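9 December 2018

The equipment budget for the coming year was reviewed this morning, and I record the position here while it is fresh. The Curnwood training laboratory has asked for a second set of suturing instruments, a service agreement covering both arms, and a larger stock of practice tissue. The Tandov quotation stands at $3,821 for each needle driver. Winditz is lower on the instruments but charges separately for calibration, and its delivery date falls in July, after the main teaching block has ended.

I then spent the afternoon in the laboratory in order to see the work that the request is meant to support. Suturing was under way on the practice tissue.
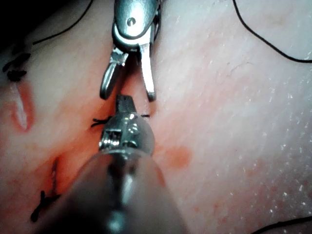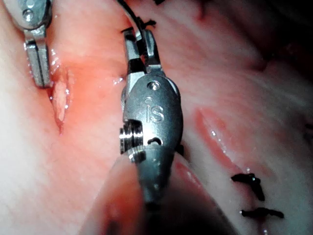

Two instruments at the tissue, with black knotted stitches alongside.

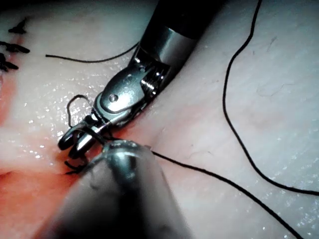
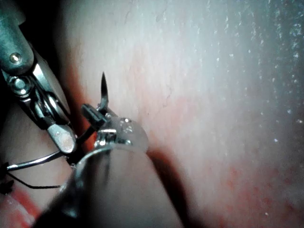

The request names 17 instruments in total. I am not persuaded that all of them must be bought in one year. Each has a fixed number of permitted uses, and our log shows 353 sessions against the 363 that were planned, so present demand is close to what was forecast. A purchase in two parts would spread the cost and leave room for the Dương arm stand, which was deferred last year and should not be deferred again.

Service cover is a separate matter. It should be charged to the running budget and kept out of the capital request. I have asked Winditz to restate its price with calibration included. The revised paper is to be ready before the offices close for the holiday. Sutures and drapes remain under the existing order.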